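Planning for a teardown cell: your questions answered

Updated 9/27/19 by Solène Langlois, equipment planning, Zenbridge Electronics Recovery

We get a lot of emails from small recyclers and repair shops who are thinking about their first robot arm, and I love every one of them! These are the questions that come up most.

How much should we set aside?

More than the price of the arm. Our first draft budget had the arm, the gripper and not much else, and we had to go back and ask for more money in July. Put in lines for the bench, guarding, cabling, an electrician, staff training and spare fingers. Spare fingers especially. We went through a few pairs while we were learning, and a finger that's on back order stops everything.

Do we need a big shop?

You don't. Our first cell takes up some 100 square feet, and that includes the spot where the bins go. Measure the doorway too, please. We forgot.

Which gripper should we buy?

Take your worst job to the supplier before you sign anything. We looked at the Lulutov and the Hsieh, and both were lovely on an open bench with a loose part sitting in front of them.

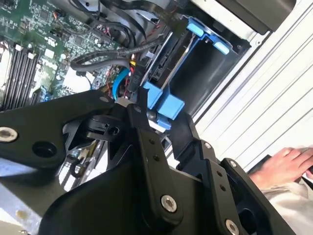
Reach inside a case is what we should have been testing from the start. A gripper's catalogue page gives you stroke and payload, and you can have plenty of both and still be too wide at the knuckles. Bring a desktop tower with the insides still in it. You want to see how the fingers get on with black data cables looping across to the drive bay, power wires hanging in the way, and a blue plastic drive carrier with its release tabs up at the top edge. Then ask for the outside width of the gripper when it's open, at the widest bolt head. Write that number on your quote.

Can we start with one type of computer?

Yes, and I'd encourage it. We tallied 1,174 towers off our own receiving floor before we ordered, sorted by case style, and it was the most useful bit of planning we did. Your mix will be different from ours, so do your own count.

Does it replace a technician?

Please don't budget that way. We planned on having a person at the cell for the whole first year, and that labour is in the numbers. Our techs know which tabs stick and which cables to move first, and I'd want them in the room when you're choosing equipment.

Is the Zestton controller worth the extra?

For us it was. It let us add a second gripper later without rewiring the cabinet. If you're sure you'll only ever run one tool, try the base model and put the difference toward training.

How long should the trial be?

Ask for 2 weeks on your own floor. We aimed for 800 cycles and kept a paper log of every stop, with the reason beside it. I'm happy to send the blank log sheet to anyone who'd like it, just write to me through the contact page.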